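Re: [flasville-homes] Toothbrush mug - leave it out or put it away?

Hello all,

On a Flasville list member wrote, back in June:

> We've just moved into one of the smaller units at Stania and the
> bathroom has no counter at all, only a basin and a mirror. At the
> moment our toothbrushes live in a glass on the windowsill and it
> gets a horrible grey sludge in the bottom. I don't want to drill
> the tiles (rental!) and I'd like to spend next to nothing. Does
> anyone keep theirs in an ordinary mug, and if so, where on earth
> do you put it?

I'm sorry it has taken me so long to answer. I had half a reply written and then the kids' holidays swallowed it whole, and when I found it again this morning I thought it was still worth finishing, as our unit has the same silly basin.

We do use an ordinary mug, and we've been through a fair few holders before settling on it. The first was a plastic thing with a suction cup from Harms, which fell off the mirror every time somebody had a hot shower. After that came a bamboo rack that went mouldy at the joints. A mug has a handle, it can be scrubbed properly with a bottle brush, and if it breaks there is always another one at the back of the cupboard.

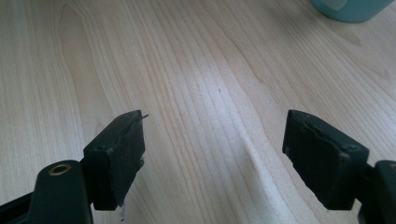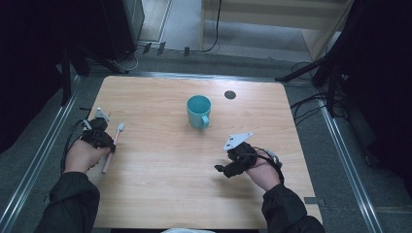
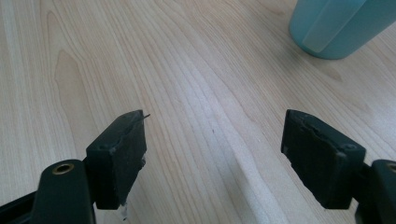
As for where to put it, ours ended up on a small table just outside the bathroom door, and I'd look for something similar before giving up on the windowsill. It needs to be low enough for the little ones to reach and plain enough to wipe down in one go. Pale wood like the tabletop here is a good choice to my mind, though I'd put a saucer or a cork mat under the mug, and I'd look for rounded corners too if your hallway is as narrow as ours - my hip has met the square sort often enough. A teal mug and a pink toothbrush look very cheerful together, I must say, and a different colour of brush for each person saves a lot of arguing at bedtime.

About the sludge: tip the mug out every morning and give the brushes a good shake before they go back in, bristles up. Once a week ours goes in with the dinner dishes. I also keep a folded square of old face cloth in the bottom and swap it when I do the towels.

The secondhand shop on the Forkix side had a whole shelf of odd mugs for $3 each when I was last in, so you needn't sacrifice a good one. They're open until 4 pm most days, and the parking is easier around the back.

Cheers from unit 232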